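Irholm Holiday Lets: Owner's Set-up Guide
Section 6. Putting your property on the Dalgate booking calendar

Read this section before you open your dates to guests. It assumes you have already made an owner account and written your property description. Dalgate says the whole job takes one sitting. Allow an evening, and don't do it on the day you want to go live.

6.1 Before you start

Have the following to hand:
your owner number
the full postal address of the property, as the post office writes it
dates you want to keep for yourself
the name of any other site where the property is already advertised

If the property is already taking bookings elsewhere, block those dates on paper first. The import tool is meant to find them for you. Sometimes it does.

6.2 Setting the location

1. Sign in and choose Property, then Location.
2. Type the postcode and press Find.
3. Look at the pin on the map. On rural lanes it usually lands on the nearest junction, or on a farm that has nothing to do with you.
4. Drag the pin to your own front door and press Keep.
5. Fill in the box marked Distance to town. Measure this by road.

Caution: the site will offer to fill in the distance by itself. It measures in a straight line, across rivers if need be. Guests who were promised a short stroll and find a long walk round by the bridge will say so in their reviews, and they will be right.

6.3 Importing dates from another site

1. On the other site, copy the calendar link. On Plarkier it is under Settings, then Share.
2. In Dalgate choose Calendar, then Import.
3. Paste the link and press Fetch.
4. Wait for the green bar. If it stops halfway, leave it alone. Pressing Fetch again brings in every booking twice.
5. Compare the result with your paper list, night by night.

Note: the two calendars are described on the sales page as "always in step". They are not. Dalgate looks for changes every 2 hours, and a guest can book the same week on both sites between one look and the next. For the busy weeks in June we would still open the dates on one site only. 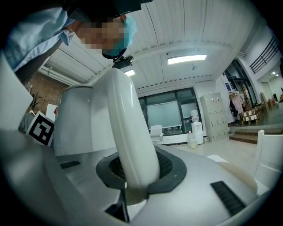

Petridis Cottages, commenting on the web version of this guide: We've had the import running since last season and never had a double booking, so I think the note is a bit hard on it. What did catch us out was changeover day. Plarkier counts the departure day as taken and Dalgate doesn't, so we lost a night at the end of every stay until we spotted it.

The point about changeover day is fair and is now covered in 6.4. The note stays as it is. One quiet season doesn't tell you much about a tool that only goes wrong when two people want the same week.

6.4 Changeover days and shortest stay

1. Choose Calendar, then Rules.
2. Under Arrival, tick the days on which guests may arrive. Leave the rest empty.
3. Under Departure, choose Free from noon. This puts right the lost night when dates come in from Plarkier.
4. Under Shortest stay, enter the number of nights. The page suggests 2.
5. Press Save at the bottom of the page. The Save at the top only saves the page title.

Think before you accept the suggested stay. Dalgate will tell you that short breaks fill gaps. They also mean more laundry and more cleaning, and you are paid no more for the extra work unless you have set a cleaning charge. Work it out for your own property with your own costs.

6.5 Prices and deposit

1. Choose Money, then Nightly price.
2. Enter a price for each part of the year. Don't leave any row blank, as a blank row is read as nought.
3. Turn off Smart Price unless you have a good reason to want it.
4. Under Deposit, choose a share of the total or a fixed sum.
5. Read the line in small print that tells you when the deposit reaches you.

Smart Price moves your rate up and down according to what the system calls local demand. We have asked what counts as local and have yet to get a clear answer. A farmhouse up the valley and a flat over a shop by the station may well be treated as one market – that suits neither owner. If you do turn it on, set a floor first, under Lowest price.

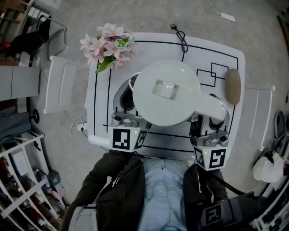

Setting the floor is done in whole pounds, and the box will take pence without complaint and then drop them. Check the figure again after saving. Check the ceiling as well, if you use one, because the two boxes sit side by side and are easily swapped.

6.6 Test booking

Don't skip this step, whatever the progress bar says about your listing being ready.

1. Sign out fully.
2. Open the public page for your property, as a guest would.
3. Pick a week you know to be free and go as far as the payment screen. Stop there.
4. Write down the total shown, with the booking fee.
5. Pick a week you know to be taken. It should be greyed out. If it isn't, go back to 6.3.
6. Sign in again and look under Messages for any half-finished booking in your own name. Delete it.

If the total is higher than you expected, the likely cause is the booking fee, which is shown to the guest but not on your own price page.

6.7 If something goes wrong

Error 1509 means that the calendar link has run out. Copy a fresh one from the other site and repeat 6.3 from step 3, removing the old link first.

A description longer than 2000 characters will be cut without warning, often in the middle of the directions. Shorten it yourself and put the directions near the top.

If a double booking does happen, ring both guests the same day. The help desk will offer to move one of them to "a similar property nearby" – ask which property, and how near, before you agree to anything.

Settings for pets, cots and parking are in Section 7.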